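Schafft die Weihnachtsfeier ab und fahrt im Juni an den See!

Ein Plädoyer für das Sommerfest, das den Namen verdient
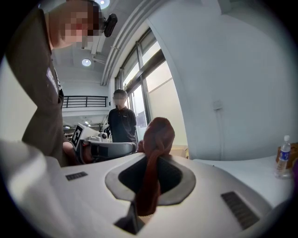

Ich habe in meinem Berufsleben 20 Weihnachtsfeiern mitgemacht, und ich erinnere mich an vielleicht zwei davon. Gans, Rotkohl, eine Rede über das zurückliegende Geschäftsjahr, um halb elf die ersten Jacken. An unseren ersten Betriebsausflug im Juni dagegen erinnere ich mich so genau, dass ich noch weiß, welches Brot es gab (Nussbrot, leicht angebrannt, großartig!).

Deshalb freue ich mich so über das, was der Maklerverbund Flollomov beschlossen hat. Die Belegschaft durfte abstimmen, ob das Geld für die Feier im Dezember bleibt oder in einen gemeinsamen Sommertag wandert. 792 Leute waren für den Sommer, und das bei 1.464 Beschäftigten, von denen ein guter Teil gar nicht abgestimmt hat. Deutlicher bekommt man es in einem Versicherungsbetrieb selten, wir können uns sonst ja nicht einmal auf eine Kaffeesorte einigen.

Natürlich kenne ich die Einwände. Bei Lamel, wo ich lange in der Schadenregulierung saß, hieß es jedes Jahr, im Sommer seien alle im Urlaub. Stimmt, im August. Im Juni sind sie da! Und wer im Dezember jemals versucht hat, zwischen Jahresendgeschäft, Kündigungsfristen, Elternabend und Plätzchenbacken noch einen Abend freizuschaufeln, der weiß, dass ausgerechnet der Dezember der vollste Monat überhaupt ist. Die Kolleginnen mit kleinen Kindern haben bei uns regelmäßig gefehlt, und die Spätschicht der Hotline sowieso.

Dann das Geld. Ein Saal im Advent kostet, was der Wirt eben verlangt. Eine Wiese, ein paar Bierbänke, ein Grill und ein Bus kosten einen Bruchteil davon, und vom Rest lässt sich eine Band bezahlen, die man auch hören möchte. Das Gasthaus Storari hat uns damals sogar die Kegelbahn aufgeschlossen, als es kurz regnete, und plötzlich kegelte die Rechtsabteilung gegen den Außendienst, sieben Runden lang, mit einem Ernst, den ich aus keiner Sitzung kenne. Ich habe an dem Nachmittag Menschen kennengelernt, deren Namen ich seit Jahren unter meinen E-Mails las.

Ein Wort noch an die Geschäftsleitungen: Bitte keine Teamübungen! Kein Floßbau, kein Vertrauensfall, keine Moderatorin mit Klemmbrett. Bei Deák haben sie das probiert, mit bunten Leibchen und Punktetafel, und im Jahr darauf hatten erstaunlich viele einen Zahnarzttermin. Lasst die Leute essen, schwimmen, reden und gehen, wann sie wollen. Und legt das Ganze in die Arbeitszeit, Beginn um elf, dann kommen auch die, die abends jemanden pflegen oder den letzten Zug brauchen.

Wer den Glühwein vermisst, soll ihn haben. Eine Stunde im Innenhof, Becher in der Hand, Mantel an, fertig. Das Budget aber gehört in den Juni, und ich bringe gern wieder das Nussbrot mit.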